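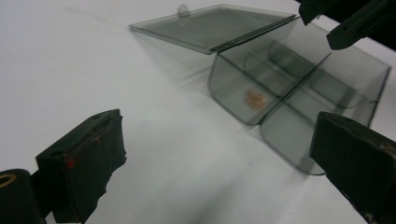

How far along is the small parts storage project?

Two of the three rooms are finished, and the last one should be done before the end of June.

Hi Anju, I promised you something longer than my usual two lines, so pull up a chair! When we started, the sewing and repair room was the worst of the lot – buttons in jam jars, hooks in envelopes, beads in whatever had a lid. Wilson and I emptied every drawer onto the big table and it took us until 9 in the evening to see the wood again. That room now runs entirely on divided boxes, and people are putting things back where they found them (mostly).

The craft room went faster. We picked see-through boxes with hinged lids for that one, after Eusebio pointed out that loose lids had been wandering off for years. The gray tint was his choice too. I wanted plain clear, but I've come around to it. The one thing I'd change is cleaning. Crumbs and bits get down into the compartments and the corners need a soft brush, so I've added brushes to the list.

Money next! Your grant was $1,000 and we have 40 dollars left, plus a credit note from Leemans for the shelf brackets that came in the wrong length. I'd like to put both toward labels for the last room, if that's okay with you. Kamarul has tried a sheet of the Ikberg ones and they peel off cleanly, which the old ones never did.

Still to do: the model-making room, a proper home for the glue, and a talk with Maximiliano about the drawer that sticks. He thinks it needs new runners, I think it needs candle wax. I'll send the receipts in a separate envelope – two of them are pretty faded, so I've written the totals on the back in pen.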